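The long, slow business of getting enough magnesium

Most of us come to supplements sideways, by way of a bad night or a twitchy calf, and then stay for years.

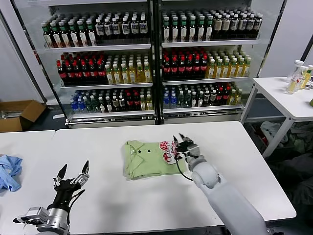 Consuelo Cisneros came to them at 44, with cramps that had her hopping round the bedroom at three in the morning, and she still remembers standing in the chemist's in Stustonau wondering why there were so many kinds. Citrate, oxide, glycinate – she bought the cheapest, she told me, and her stomach did not thank her for it.

I have every sympathy. Oxide packs a lot of magnesium into a small tablet, but the body doesn't take it up very well, and it can send you running for the loo. Citrate is absorbed more easily, though it has a loosening effect of its own. Plenty of people find glycinate gentler, and pay more for it.

Marisol Cervantes, who runs the evening nutrition class at the Jaramillo centre, would like us all to look at our plates first. Pumpkin seeds, spinach, black beans, a decent brown loaf – she had 20 of us writing down a week of suppers last October, and mine was mostly toast (white, I'm afraid).

Do read the small print on the label, where the figure that matters is the elemental magnesium. And have a word with your pharmacist before you start, particularly if you have kidney trouble or take antibiotics or water tablets. Consuelo did, in the end. She takes hers with supper now, and keeps the seeds in a jar by the kettle.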